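Thread: How many demos before you stop babysitting a bagging task?

wiltari_nights
Posted Saturday, 9:14 am

Okay so I've been lurking for a while and finally have something to ask. We're collecting teleop demos for a two-arm bagging task, groceries off a tray and into a paper bag, and I'm the one in the chair for most of it. We have 30 good episodes so far. The policy we trained on them does the reach nicely and then gets weird the second it has to deal with the bag.

My first thought was that the bag is the problem. It's tall, the corners are sharp, and those twisted handles never sit the same way two times running. I've been resetting it by hand between episodes and I try to put it back in the same spot, which I'm starting to think is a mistake.

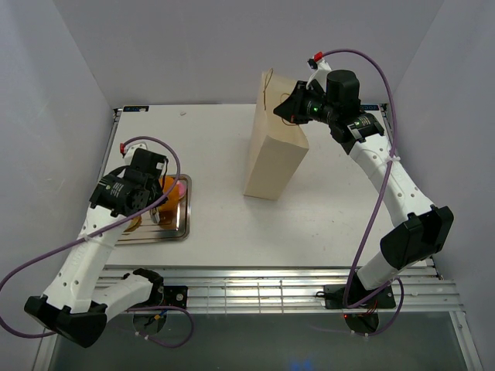
So the question is whether I should keep the bag where it is and just get more episodes, or start moving it around now and accept that the next model will probably look worse for a while. My lead (hi Madhu, I know you read this) wants more volume first. I want variety first. We've been going back and forth all week and I'd love some outside opinions!

graso_tinkerer
Reply 1

Variety. Start today. I did the fixed-spot thing on a drawer task and ended up with a model that basically played back a recording. Slide the drawer over a little and it grabbed air.

You don't have to go wild with it. Pick 3 bag positions and rotate the bag a little at each one, then shuffle what's on the tray. Leave the lights alone for now.

pm_rizvi
Reply 2

Gonna disagree with graso here. With 30 episodes you don't know if the task is even learnable with your setup. I'd want one boring version working end to end before I touched anything. If you vary everything and it fails, you've got no clue where to look.

Also, what does "gets weird" mean? Does it miss the bag, push it, hover? Those are three different problems.

wiltari_nights
Reply 3

Fair, I was vague. Mostly it hovers. It goes up near the top of the bag, stops, drifts a bit, and stays there until I kill the run. Sometimes it nudges the bag and then keeps going like the bag hadn't moved.

pm_rizvi
Reply 4

Hovering smells like pauses in your demos. Do you stop and think before you go for the bag? I used to do that constantly. I'd get the gripper close, sit there squinting at the monitor for a couple of seconds, then commit. The model learned to sit there and squint too, only it never committed.

wiltari_nights
Reply 5

Oh no. Yes. I absolutely do that.

Just went back through a few and there's one where I'm parked next to the bag for 7 seconds. I think I was drinking coffee.

madhu.yadav
Reply 6

Hi, I do read this. I still want the volume, but I'm fine with throwing out the slow ones first. Can we agree on that much? Trim or re-record anything with a long pause, retrain, and then argue about where the bag goes.

graso_tinkerer
Reply 7

I'd re-record over trimming. Cutting the middle out of an episode can leave a jump in the joint positions and then you get to debug that instead. Ask me how my November went.

And I'm still team variety, for the record. The nudge thing wiltari described is exactly what you get when the bag never moves in training. Put in a few where you bump the bag on purpose and then recover from it.

jestia_bench
Reply 8

+1 on recovery demos, but tag them separately so you can leave them out of a training run and compare. We mixed ours in untagged and regretted it.

One more thing, do you swap bags? Paper goes soft at the folds after enough handling, and a tired one leans differently from a fresh one. We keep a stack and change them out every session.

wiltari_nights
Reply 9

Same bag the entire time, so that's going on the list. Plan is to redo the slow episodes this afternoon with the bag where it's always been (Madhu wins round one), then a separate batch with moved bags and a few bumps, tagged. I'm going to practice the approach a few times before I hit record so I'm not making decisions in midair.

pm_rizvi
Reply 10

Good plan. Post the success rates for both batches when you have them, even if they're ugly. And put the coffee somewhere you can't reach it.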